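Skoson grey lounge set: five months of living in it

Reading time: 4 minutes

I'm a slow buyer of comfortable clothes. My last pair of joggers saw me through two house moves and a kitchen refit, and when the knees finally went I dithered all autumn before ordering the Skoson set from Indavik for £47. I've had it since October, so I feel ready to say something useful.

First, the colour. Skoson call it plain grey, and I was braced for something flat and school-uniformish, but it's a proper heathered grey with a bit of depth to it, and very forgiving of toast crumbs. The cloth is on the soft side of fuzzy and there's plenty of it, so it takes up a good stretch of table when you come to fold it.

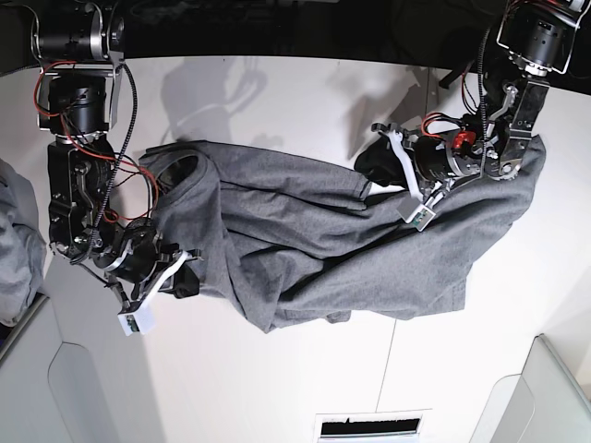 Grey knit on the white table, bunched and rumpled.

It does crease if you leave it in a heap. Mine sat in the basket overnight more than once and came out with long diagonal folds, though they dropped out after an hour of wearing. I wash it at 30 and dry it on the airer - the tumble dryer made my old ones go hard and I wasn't going to risk it again.

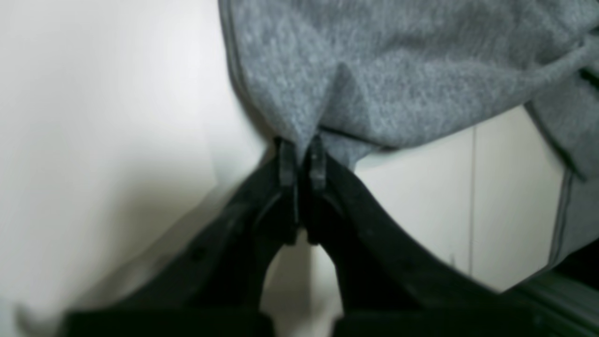 Martens

Up close you get the mottling, lighter and darker patches all mixed together, and a long straight finished edge. I'm fussy about edges. Mine has stayed neat, with one loose thread by the pocket that I snipped off in the first week.

Grumbles? The drawstring is too short and vanishes in the wash, and the sleeves are a touch long for me. I did try the Ilteo version in the shop, and it's a little cheaper, but it felt thin across the shoulders and I put it back.

I'd give it 4 out of 5, and I've got my eye on a second set in navy if they bring it back.

Contact | Copyright Martens | Back to top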